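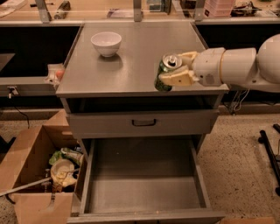

The Quiet Hand

Mervyn Nuttall moved his own hand very slowly, and on the other side of the glass the white arm moved also.

He was sixty-one and he had been a crane operator in the harbor of Vullen until April. Now he sat in a chair with a handle of plastic and springs, and he taught. The company was called Catterall, and it paid by the demonstration. Every day he had to make 100 of them. The girl at the desk, Minent, wrote the good ones in a column.

"Can into the bottom drawer," she read. "Number 30."

He closed his fingers. The gripper closed too. He could not feel the can, and this was the part he did not like. In the crane he had felt everything, the wind and the weight, and sometimes the bad mood of the men below. With this handle he felt only the springs.

"You waited," said Minent. "Before the edge. Four seconds."

"I was looking."

"The machine will learn to wait also."

He thought about it. He had always waited before an edge. His father, who taught him the crane, had waited in the same place, with the load hanging and his lips pressed together. When Mervyn was young he believed it was fear. Later he did it himself and he did not ask himself why.

"Is it a mistake?" he asked.

Minent looked at her paper. She was supposed to throw away the slow ones. Mr. Grotov had 700 of them from the last teacher, all fast, and he was very proud of those.

"I don't have a column for it," she said.

So Mervyn took the can down, past the bowl nobody had asked him to touch today, and lowered it into the drawer. He opened his fingers. Then he brought the arm up again and let his shoulder rest.

At 93 she told him he could stop, if he was tired. He said no, and did seven more, and in each one he waited.

In the evening they let the arm work alone for the first time with his lessons. Minent turned the chair so that he could see. The arm took the can, carried it to the edge, and there it stood still.

Mervyn pressed his lips together. He counted to four, and the arm went down.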